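The lunch I keep carrying home again 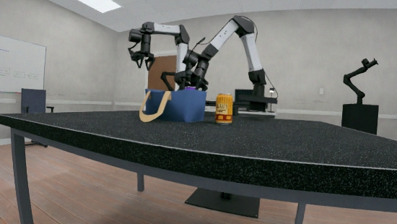

Blue bag, yellow-orange can, big black table.

I've been meaning to write about lunch since February, when I added up what I'd spent at the sandwich counter downstairs over the winter. It came to $729. I sat there looking at that number and thought about all the soggy turkey clubs I didn't even like very much!

So I started packing my own. The first couple of weeks were great, mostly because I was showing off. I roasted vegetables, I made a lemony dressing in a jar, I even cut up fruit (I never cut up fruit). Then real life came back and I was standing in the kitchen at 11 at night, holding a heel of bread and half a cucumber and wondering if that counted as a meal. Some nights I decided it did.

What saved me was beans. Gitau Mohamedi sent me his recipe after I complained in the last newsletter, and I've made it nearly every week. You cook a big pot of white beans with an onion, a bay leaf and more garlic than seems polite, then split it up while it's still warm. One tub gets tomatoes and cumin, another gets olive oil and parsley, and the last one I leave plain so I can mash it on toast. I've tried it with canned beans too and it's fine, just go easy on the salt.

A few of you asked about keeping things cold. I freeze a damp sponge in a zip bag and tuck it next to the tub. It's ugly and it works, and when it thaws I wipe the desk with it.

I still forget my lunch on the counter now and then, or I carry it all the way to work, get talked into noodles at Ronda, and carry it all the way home again. The beans don't seem to mind. I've had them for dinner on those nights with a fried egg on top, and I may like them better that way.

Next month I want to try soup, which scares me a little after what happened to my old backpack. If you have a jar that truly doesn't leak, write and tell me which one. And if you've got a packed lunch you never get tired of, send that along too, I'll print as many as I can fit. Please, no more egg salad, I have plenty of egg salad.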